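Chapter 2
Closures in Knitted Goods

Learning goals
After this chapter you should be able to name the parts of a zipper, explain how a knit fabric behaves next to a woven tape, and choose a seam allowance for a small pouch.

2.1 The problem of unequal stretch

A knit fabric is made of loops, and loops change shape under load. A zipper tape is made to hold its length. When the two are sewn together, the fabric on each side of the seam must be kept at its resting length, or the finished edge will ripple. The effect is most visible on long openings - a pouch or pencil case, for instance - where the zipper takes up most of one side.

Ribbed knits need more care than plain ones. The ribs open when pulled sideways and close again when released, so a piece measured under tension will be cut too short. 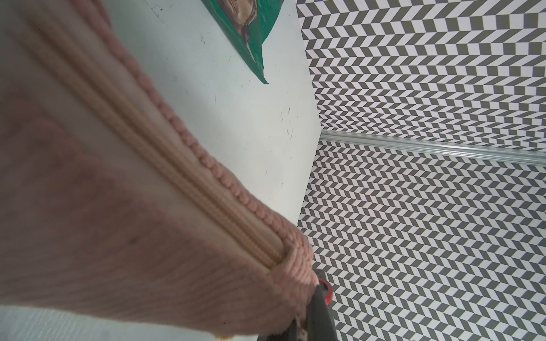 Figure 2.1 Pink knitted pouch with a tan zipper. A braided trim runs parallel to the closure.

Note in Figure 2.1 how the knit wraps the end of the zipper. The end of a closure is a point of high stress, and the treatment chosen there affects both wear and appearance. Section 2.3 compares three end treatments.

2.2 Terms used in this chapter

Tape: the fabric strip that carries the teeth.
Stop: the part that keeps the slider from leaving the teeth.
Trim: any edging added along a seam or opening.

The cycle tests in Section 2.4 follow the Clemwood method (Nguyen, Raymonde), in which each sample is opened and closed 2,000 times.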